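Binders and cupboards: frequently asked questions

Last updated by Ayanda Maluleke, 24th December

Most of what people ask the Nokitance office is about where paper goes and who may take it out. The answers are collected on this page. If yours is missing, write to the office address and it will be added when the page is next revised.

Which papers still have to be kept in a binder?

Signed originals, delivery notes from Lappalainen, and anything with a stamp on it. Everything else can be scanned and recycled. If you are unsure whether a sheet counts as an original, treat it as one until somebody has looked at it.

What do the colours mean?

Medium blue is for work still open. Dark navy is for work that is closed but has to stay in the building. We stopped using red and green in June. If you find an old red binder, move the contents and put the empty one in the stationery room.

Do binders need a label?

Navy ones do, always. Write the project name first and the binder number after it, so Liris 2 and not 2 Liris. Blue binders can go without a label for the first week while the contents are being sorted. After that they need one too.

Where do I sort papers before filing them?

On any clear flat surface near the cupboard. The pale blue speckled surface is a good choice for loose sheets, as white paper shows up well against it. Please don't write directly on it or use it for cutting.
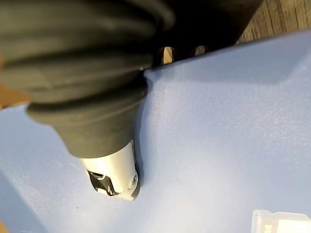

Ayanda, can we leave a half-sorted pile out overnight if we put a note on it? The rule used to be no, but people on the Fadeo project have been doing it for weeks.

The rule is still no. Put the pile in a blue binder, even in the wrong order, and carry on in the morning. The Fadeo team had permission for one week and that has ended.

How do I find the right binder?

Look in the register on the shared drive. Each entry has a reference number, the project name and the cupboard it belongs to. Entries 759 to 768 were renumbered after a duplicate was found, and a few of the old paper slips still show the previous numbers. Go by the register if the two disagree.

Which shelf does it go on?

Navy binders go in the upper compartment of the light wood cupboards, under the top panel. Blue binders may go in either compartment. The lower one is best kept for binders in daily use, and it doesn't matter if it stands empty at times. Don't fill it with spare cables, shoes or samples.

Can I put a binder on top of the cupboard?

Yes, while you are working with it. The top is wide enough to open a binder on and is a comfortable height for most people who prefer to stand. Lay it flat and push it back from the front edge, especially if the doors below are open. Nothing should be stored up there, and any binder still on top at the end of the day will be put back inside.

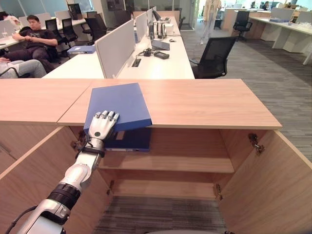
A blue binder on top of an open cupboard, with a navy one on the shelf below.

Should the doors be left open?

Only while you are taking something out or putting it back. They swing outwards on both sides and people walk into them. If a door has dropped and won't close – this happens when the hinge screws work loose – report it and leave it as it is. Forcing it pulls the screws out of the wood.

Are the cupboards locked?

Not during working hours. They are locked in the evening and the keys are kept at reception. If you need a binder early, ask the day before and one key will be left out for you.

How many binders may I take at once?

Two. Sign for them in the register and put your initials beside the reference number. If a colleague takes one over from you, change the initials the same day.

May I take a binder home?

Blue ones, with your manager's agreement. Navy ones stay in the building. If you need something from a navy binder at home, scan the pages you want and put the originals back in the same order.

What if the rings no longer close properly?

Move the papers to a new binder and copy the label exactly. The old one goes in the box in the stationery room marked for repair. Bent rings can sometimes be straightened, but please don't try it with the papers still inside.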